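Kartons und Vorräte ordnen: Hinweise für den Haushalt

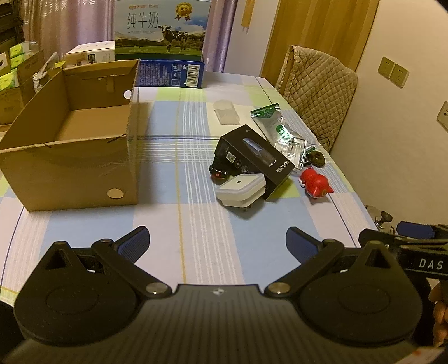

Offener Karton und Milchkarton auf dem Tisch, daneben verschiedene Kleinteile.

Stand: 16.3.26

Die Verbraucherstelle Drirkel erhält regelmäßig Anfragen zur Aufbewahrung von Vorräten und Kleinteilen in Versandkartons. Die nachfolgenden Hinweise ersetzen das Merkblatt vom Dezember.

Arbeitsplatz
Sortiert wird am Tisch, nicht auf dem Fußboden. Eine Tischdecke schützt die Platte vor Kratzern durch Heftklammern und raue Kartonkanten. Bei stark gemusterten Decken, etwa mit Karos, sind Schrauben und Büroklammern leicht zu übersehen; für solche Teile ist eine einfarbige Unterlage zu empfehlen.

Karton vorbereiten
Die Klappen werden vollständig nach außen gelegt, damit die Öffnung frei bleibt. Wellpappe mit weichen Ecken oder Wasserrändern ist auszusondern. Lose Klebebandreste sind abzuziehen, alte Adressaufkleber zu überkleben oder zu entfernen. Ein gefüllter Karton sollte 8 Kilogramm nicht überschreiten.

Einräumen
Schwere Gegenstände kommen nach unten, kleine Schachteln an den Rand. Kleinteile werden zunächst auf dem Tisch zu Gruppen zusammengelegt und erst danach verpackt — das erspart späteres Umräumen. Lebensmittel und Haushaltsgegenstände gehören in getrennte Behältnisse.

Milch im Umkarton
Haltbare Milch kann bis zum Verbrauch im Umkarton verbleiben, sofern dieser trocken und unbeschädigt ist. Das Mindesthaltbarkeitsdatum ist mit einem Stift gut lesbar auf die Vorderseite zu übertragen, insbesondere bei fremdsprachig bedruckten Verpackungen. Angebrochene Packungen gehören in den Kühlschrank.

Beschriftung
Jeder Karton erhält ein Etikett auf einer Längsseite. Aufkleber auf den Klappen sind nach dem Verschließen oft nicht mehr sichtbar. Bewährt hat sich eine Inhaltsliste in 2 Ausfertigungen: eine im Karton, eine im Haushaltsordner.

Entsorgung
Nicht mehr benötigte Kartons sind flach zusammenzulegen und der Altpapiersammlung zuzuführen. Sperrige Mengen nimmt der Wertstoffhof Riltemcombe an.

Das Merkblatt Nr. 277 kann bei der Verbraucherstelle Drirkel, Zimmer 28, abgeholt werden.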